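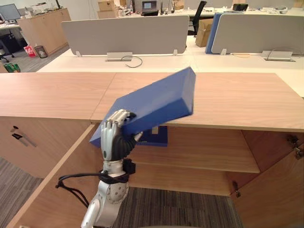 A robotic hand holding a long blue box over a wooden cabinet

My local pharmacist in Lidesham keeps a notebook under the till, and last November I spent a whole morning watching her fill it in. Every line was something she'd ordered and hadn't got. Antibiotic syrup for children, two strengths of blood pressure tablet, a thyroid medicine my own mum takes. By lunch she had run on to a second page and eaten half a sandwich.

I'd always assumed that when a medicine ran short, somebody somewhere had simply stopped making it. Sometimes that's true. More often, I've learned, there's plenty of it sitting in the wrong country - or in the wrong size of pack, with the wrong leaflet folded inside.

Leandro Segura buys medicines for a wholesaler called Undia, and he was kind enough to let me pester him over two very long coffees in Sevton. He looks after 521 product lines. On a good week, he told me, he's chasing 40 of them... then he checked his phone and corrected himself to 400. "That was a good week in my old job," he said.

The trouble is partly price. A box of generic tablets can sell for less than a bus fare, so when one factory fails an inspection there's no queue of rivals itching to step in. And when word gets out, everybody orders double! One small hospital that normally takes 300 packs of a common antibiotic asked Leandro for 3000. He sent them 300 and got a very cross email.

Governments do much the same thing, only with export bans. I can see why a health minister would want to keep the stock at home. But the country next door then bans something too, and it may well be the ingredient you needed.

Leandro would like wholesalers to publish what they hold, every week, so that buyers stop guessing. His bosses aren't keen. My pharmacist is all for it, though she's keeping the notebook going in the meantime, and Mum's tablets came in on the Thursday.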